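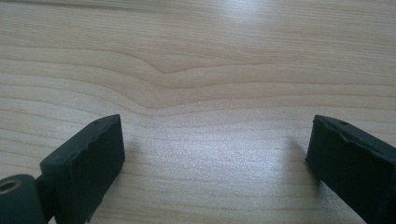 nbouazza
The Villen Ledger ran another reader poll on Bouchra El Khatib and half this board is treating it like an election result. It had 1376 responses, all online, all from people who already read the Ledger. I was at my table this morning, the pale one where the grain dips down in the middle, and thought the Ledger's trend line looks about like that. It dips, it comes back up. People are calling it a collapse.

ouali_hatem
It went down three points. That's not nothing for a council president who won by 400 votes.

nbouazza
Three points in a poll anyone can take twice.

Bestar
You didn't mind the same poll in October when it had her ahead.

nbouazza
I did mind. I said so in the October thread. Go look.

Bestar
I looked. You said it was "interesting." That's all you said.

aicha.r
The radio guys at Wisano spent 2 hours on this and never once gave the wording. The question was "Do you still trust the council president?" The word "still" tells you what answer they want.

ouali_hatem
Fair about the wording. I still think she has a problem on the east side, poll or no poll.

aicha.r
She might. Then somebody should call people over there and ask them.

Bestar
The Ledger doesn't have the money for that.

nbouazza
Then they can print less about it.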